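Clendotden box-file handling set, README

Recorded at the Bloxham records office, where the Fletisent line now does the scanning. Clerks used to feed pages by hand. They now open and close the boxes, check the papers and deal with rejects. Two of the three clerks on the desk moved to this work in May.

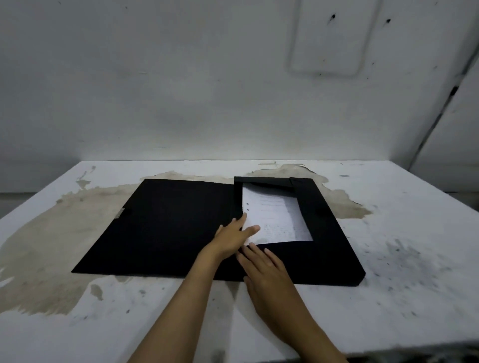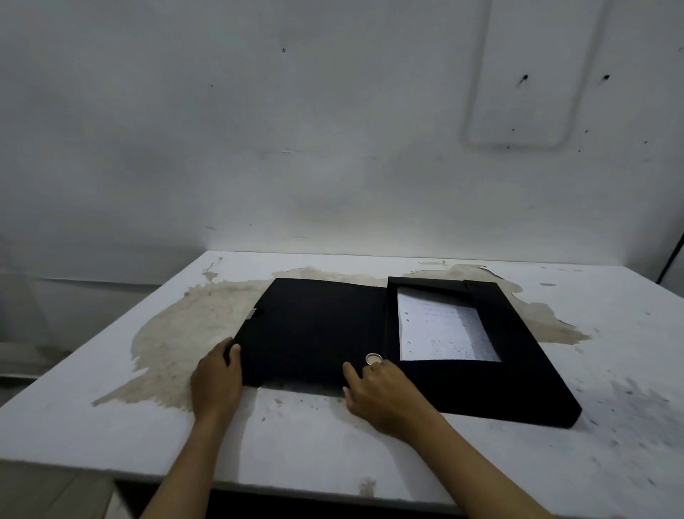

Both: black document box open on the white table, papers in the right-hand half.

Page text is not legible at this size. Rota changes are in a separate file. Questions to Ainhoa Escobar.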